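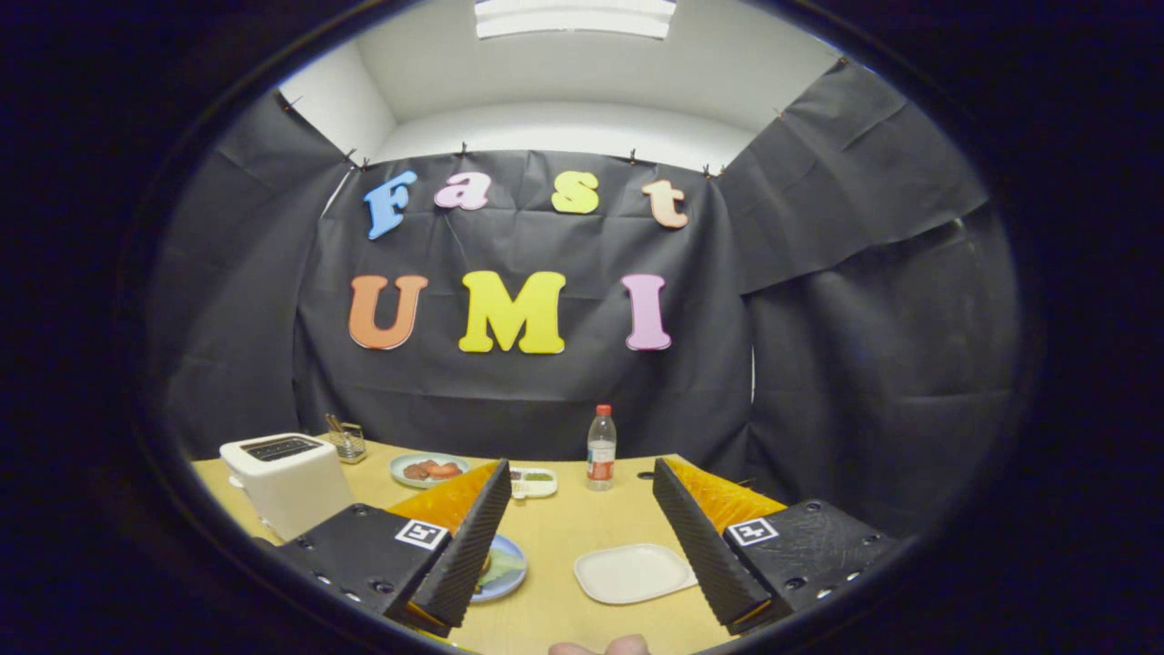
According to a preparation assistant at Brilstead, the question she hears most from relatives is whether she still has a job. She has, and her hours are the same as they were before the handling program began. What has changed is the content of the shift.

Brilstead prepares breakfast trays for care homes and small hotels from a single kitchen in Ciltdale, and sends out 3150 trays in an ordinary week. Assembly of the trays was done entirely by hand until last February, when the company started moving part of the plating work to two automated stations. The tasks those stations perform are first carried out by kitchen staff using hand-held grippers, at a table with the same kinds of plates, dishes and small appliances that appear on the line. The assistant, who asked not to be identified, now spends two hours of each shift at that table.

"I was told it would feel like using tongs," she said. "It doesn't. With tongs you stop thinking after a minute. With the grippers I have to decide where each finger goes before I pick up a plate, and I have to do it the same way I would want it done on the line."

She described the first month as tiring, chiefly in the wrists and shoulders. Sessions were originally scheduled as one continuous block at the end of the shift. Following a request from the staff, the block was divided and moved to the morning, with a break between the halves. She considers this the most useful change made so far, and noted that it came from the people doing the work.

The operations manager, interviewed separately, acknowledged that the original schedule had been drawn up without consulting the kitchen. "We planned it around the equipment," he said. "We had a delivery date from Broron for the stations and we worked backward from that. The kitchen was informed at a meeting — it should have been asked at one."

Under the present arrangement, time spent demonstrating is paid at the rate for skilled preparation work. Participation is voluntary, and an employee may return to full-time tray assembly at the end of any month. The manager confirmed that two employees have done so. Neither was asked to give a reason.

Opinion in the kitchen remains divided. The assistant said that some of her colleagues regard the demonstrations as training their own replacements, and that she does not think the concern is foolish. "I can't tell them it will never happen. What I can say is that the stations do the plain plates, and we do the trays for people who need their food cut small, or who can't have one thing touching another. That part has grown. I used to have to rush it."

The manager gave a similar account. Special-diet trays were previously assembled in the last part of the shift, often by whoever was free. They now have a bench of their own and are started first. He declined to offer an assurance about staffing beyond the current contract with Biwott, the company's largest customer, but said that no position has been removed as a result of the program and that vacancies continue to be filled.

Asked what she would change next, the assistant did not mention the machines. She would like new employees to work the line by hand for a full season before they take up the grippers. "You should know how a plate sits in your own hand first," she said. "Some of the new people have never carried a full tray down the corridor, and I can see it in the way they put things down."

The manager said the proposal is under review. A decision is expected before the autumn intake.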